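Home News Health Community Regional Contact

New short-stay mental health unit to open beside Follari hospital

A short-stay unit for people experiencing a mental health crisis will open in October on the grounds of Follari District Hospital, giving residents of the northern suburbs an alternative to waiting in the emergency department.

The unit, to be known as Ikeda House, will accept walk-in visitors as well as people referred by general practitioners, paramedics and school counsellors. It will operate at all hours, with admissions to its overnight rooms assessed by a registered mental health nurse on arrival. Stays will ordinarily be limited to 3 nights, after which guests will either return home with a follow-up plan or be transferred to a longer program.

The service will be run by the Lelico Health Network under an agreement with the hospital board. The network already operates outpatient clinics in the region and will move its evening counselling program from rented rooms on Station Street to the new building.

Akihiko Takeda, director of community services at the network, said the unit had been planned in response to a steady increase in the number of people presenting to the emergency department in distress but without a physical injury or illness.

"An emergency department is bright, noisy and busy by its nature," Mr Takeda said. "People have told us over a number of years that they left before being seen, or that they felt worse after several hours in the waiting area. The new unit has been designed for them, and in large part it has been designed by them."

A panel of former patients and family members reviewed the floor plans at each stage. Among the changes adopted at its request were a separate entrance from the car park, a small kitchen open to visitors at night, and a family room where children may wait with a parent. The reception desk, originally enclosed behind glass, will now be open to the lounge.

The hospital board expects the unit to see 600 people in its first year of operation. That estimate is based on emergency department records and does not include those who will attend the evening counselling program, which will continue to take its own bookings.

Staff recruitment is under way. The network is seeking nurses, social workers and peer workers, the last of whom will have personal experience of mental illness and recovery. Peer workers will be rostered on every shift, including overnight. Training will begin in the weeks before opening and will include placements at the emergency department, so that staff at both sites are familiar with one another's procedures.
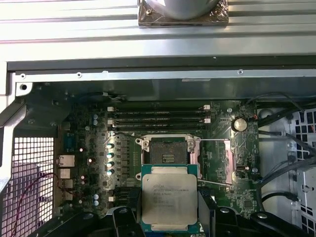
Transfers between the two services have been the subject of particular attention. Under the procedures approved by the board, a person who arrives at the emergency department and is found to need no urgent medical treatment will be offered a place at Ikeda House if one is available. A staff member will walk with the person between the buildings. Those who arrive at the unit and require medical care will be taken in the other direction by the same route, with their details passed on in advance.

Attendance at the unit will be voluntary. It will not receive people who are subject to involuntary treatment orders, who will continue to be cared for in the hospital's inpatient ward. Police and ambulance officers will be able to bring people to the unit with their consent, and a telephone line will be provided for officers seeking advice on whether a visit is suitable.

Residents of Plukex Street and the neighbouring cul-de-sac raised concerns during the planning period about parking and late-night traffic. The board has since agreed to relocate the drop-off bay to the hospital side of the building and to plant a hedge along the shared boundary. Staff will be required to use the existing multi-level car park. A meeting with residents will be held once the unit has been open for 2 months.

Some local practitioners have asked whether the limit on overnight stays is too short. The Follari general practice group, in its written response to the proposal, supported the unit but noted that waiting lists for longer programs remained a difficulty, and that a brief stay would be of limited value if no appointment could be made afterwards. Mr Takeda acknowledged the point and said each guest would be contacted by telephone within a day of leaving, and again the following week.

"We are not in a position to shorten every list in the region," he said. "We can make sure that a person who leaves our care knows who will be calling them and when."

Construction of the building is complete, and fit-out of the interior is continuing. Landscaping of the rear courtyard, funded separately by community donations, will be finished after the opening. The hospital auxiliary has contributed 100 blankets and has invited further donations of books, puzzles and board games in good condition. Clothing and electrical goods cannot be accepted.

There will be no charge for attending the unit or for overnight stays. Interpreters will be available by telephone at all hours and in person by arrangement.

An open afternoon will be held for residents shortly before the first guests are admitted, with tours of the building beginning at 2 pm. Bookings are not required. Groups wishing to attend, including schools and service clubs, are asked to notify the hospital's community liaison office beforehand.

People in need of immediate help before the unit opens should continue to attend the emergency department or telephone emergency services.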